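Etholm Folding Screen, Woven

Sold by Flavby. $179, pick-up or delivery.

A folding divider with wooden frames and panels in a diamond weave. The maker calls it a "privacy solution". We'd call it a screen. It hides a messy corner and takes the glare off a window, and it won't do a thing for noise, whatever the brochure says about "acoustic softening". We asked Vevier, who import it, for a test result and are still waiting.

It's meant to stand in a shallow curve. Pull it dead straight and it gets tippy, so don't. The supplier's claim that it "suits any décor" we leave to you, but the colour is a plain light tan and it does sit quietly behind a work table or a folding bench.

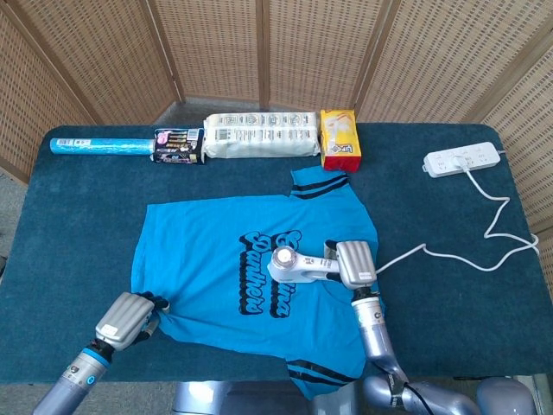
Etholm owners write in about the weave more than anything else. One says hers has been up behind the ironing since October and collects lint like nobody's business, and that the "wipe clean" label should read "vacuum with the brush end, every fortnight". Fair enough. We've changed our care notes to match.

Hinges are the weak spot. Two of the returns we've had were for loose hinge screws, so check them when you unpack it. The Taşdemir screen at $568 has better ones, though we're not convinced they're worth the difference.

Indoor use only. The box says "covered patio". We wouldn't.

Warranty: 2 years on the frame, none on the weave.

Price checked Saturday, April 19, 2025.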